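Kenumgate Community Help > Home and Workshop > Stone, Tile and Counters

Rings and dull spots on polished red marble from plastic bottles. What is the actual cause?

Asked in July. 3 answers. Status: open

I have a polished red marble top, brick red going to rusty brown in places, with a lot of white and gray veining. It was installed by the previous owner of the house and I have no paperwork for it. It is used as a sorting surface for recycling before the bottles go into the bin in the garage. Nothing is cooked or cut on it.

Over the past few months I have noticed marks. They come in two types.

Type A: a set of small dull spots arranged in a circle, matching the feet on the bottom of a soft-drink bottle. They are visible only at a low angle with a lamp behind them. A fingernail does not catch on them.

Type B: longer dull streaks with no particular shape, mostly near the front edge where I crush the bottles.

What I have tried so far: water and a microfiber cloth (no change), dish soap (no change), a glass cleaner from under the sink (no change, possibly made the streaks larger, I stopped). I have not tried anything abrasive.

Questions:

Is the plastic itself doing this, or is it what comes out of the bottle?

Is there a way to tell an etch from a scratch without sending the slab to someone?

Will sealing it stop the problem? The hardware store sells a product labeled Veltolari Stone Guard and the label says it protects against spills. It does not say what kind of spills.

I would like to keep using the surface for this. Moving the sorting to the garage is possible but there is no water there for rinsing.

Comments on the question

What drinks were in the bottles? Cola and lemon soda are both acidic, plain water is not.

Reply from the original poster: mostly cola, some seltzer. I rinse them, but not right away. They may sit for an hour or two first.

Answer 1 (accepted by the original poster)

Both of your marks are consistent with acid etching, but you should separate them before you do any work, because the repair is different.

Marble is mostly calcium carbonate. Cola contains phosphoric acid, and lemon drinks contain citric acid. Either one dissolves a very thin layer of the polished face. What is left is microscopically rough and scatters light, so you see a dull patch. It is not a stain and there is nothing to clean off. This is why your soap had no effect. Seltzer is a weak acid and does much less, but a puddle left overnight can still mark a high polish.

The plastic is not reacting with the stone. Soft-drink bottles are PET, which is inert as far as marble is concerned. The shape of the bottle matters, though.
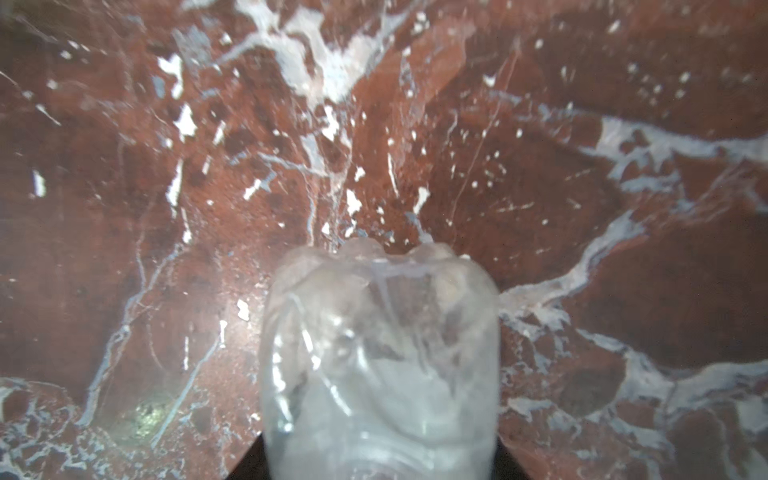

R. El Fassi
Stone and Tile Moderator, Kenumgate Community Help

The lobes on the base of a soft-drink bottle are there to hold pressure and to give it feet to stand on. When a bottle stands upright on a counter, only the feet touch. Any liquid that has run down the outside collects at those contact points and is held there by capillary action. It dries slowly because very little air gets under the base. The result is a small dose of acid held against the polish in several places at once, which is your Type A pattern.

The molded rings on the lower body do the same job when a bottle lies on its side, but the contact line is thin and the marks are usually faint. A crumpled bottle touches at random creases, so the marks from those have no pattern. That would fit your Type B, with one qualification given below.

How to tell an etch from a scratch

1. Clean the area with water and dry it completely.

2. Set a lamp low at the far side of the slab and look across toward it. An etch shows as a flat dull area with a soft or sharp border. A scratch shows as one or more lines.

3. Draw a fingernail across it in two directions. A deep scratch will catch. A light etch will not. A deep etch can feel slightly rough, like very fine paper.

4. Wet the area and look again. Most light etches nearly vanish when wet and return on drying. So do fine scratches, so this step confirms surface damage but does not separate the two.

5. Look at whether the mark crosses a white vein without changing. Veins are often calcite and etch readily. If the dullness is stronger in the vein than beside it, acid is the more likely cause. If it runs straight through with the same width, suspect abrasion.

One caution on step 5. Heavily veined red marble can be a mix of materials, and some slabs have the veins or cracks filled with resin at the factory. Resin does not etch but it does scratch easily and can dull separately from the stone. If you find that only the veins are dull and they feel slightly soft or warm compared to the stone next to them, you may be looking at worn fill.

The qualification on Type B: crushing bottles on the stone also drags grit. The plastic is softer than marble but sand is harder, and any sand under a bottle acts as an abrasive. Check the front edge carefully.

Repair

Light etch, small area: marble polishing powder of the type that contains tin oxide or aluminum oxide. Wet the spot, apply a small amount, work with a damp felt pad in small overlapping circles for 2 minutes, rinse, dry, inspect. Repeat if there is an improvement. Stop if there is none after the third pass.

Test this in a corner first. Some powders contain oxalic acid, which helps on white marble but can shift the color slightly on a dark red slab. Read the label before buying.

Deep etch or scratches you can feel: powder alone will not do it. The spot has to be honed with diamond pads, going up through the grits without skipping, and then polished. I do not recommend this as a first project on a glossy slab, because a hand-honed patch tends to leave a shallow dish that shows in reflected light. Get a price from a stone restorer for the whole top.

Sealer

An impregnating sealer fills pores and slows the absorption of liquids. It reduces staining. It does not prevent etching, since the acid acts on the exposed face and the sealer is below it. I have not used the Veltolari product and can't comment on it specifically. If the label says impregnating or penetrating, the above applies. A topical coating would block acid but scratches, and removing it is a nuisance.

What to change

Put a tray on the marble. Any plastic or silicone tray with a raised rim will work. Rinse the bottles before they touch the stone, including the outside and the base. Drain them upside down with the caps off. Crush them on the tray or in your hands over the sink. Wipe the stone with plain water and then dry it. Do not use vinegar, lemon cleaner or bathroom descaler anywhere near it.

Comments on Answer 1

Reply from the original poster: did the lamp test. Type A has no lines at all, and the dullness is clearly worse where a foot was on a white vein. Type B is mixed. Some of it is lines. I can feel one of them.

Reply from the author: then treat the spots with powder and leave the lines alone for now. Lay the tray over that section.

Answer 2

I had the same thing on a vanity, different color of stone. Two additions to the above.

A drill with a felt wheel is faster than doing it by hand but keep the speed low and the pad wet. I ran mine too fast, the powder dried out and left a haze that took longer to remove than the original etch.

If you have the option, get a piece of the same stone to practice on. The Rundalside salvage yard sells broken offcuts by weight. Polished red is not hard to find there because it was used for a lot of lobby floors and fireplace surrounds. I paid for one piece and marked it on purpose with cola at different times, then practiced on that. One hour under a wet bottle base was enough to leave a visible ring of spots. Five minutes left nothing I could see.

I was quoted 129 dollars as a minimum call-out for a restorer, before any work. That was for a small top. For a few spots the powder is the cheaper way to find out.

Answer 3

Just sand it. Start with 50 grit, then 80, then wax. Worked on my concrete bench.

Comments on Answer 3

Please do not do this on polished marble. Those grits will remove the polish entirely and leave deep scratches. Wax will darken it for a while and then collect dirt. Concrete is a different case.

Moderator note: answer left visible with the correction attached. See Answer 1 for the repair section.

Follow-up from the original poster

Powder applied to four of the Type A spots. Three are gone under the lamp. The fourth is on a vein and is improved but still visible after three passes, so I stopped there. No color change in the test corner. The tray is in place, and the sealer went back to the store unopened.

Related questions

Does seltzer etch honed marble the same as polished?

Removing label adhesive from a stone counter without solvent

Resin fill in red marble has turned cloudy

Caps on or caps off when crushing bottles for curbside pickup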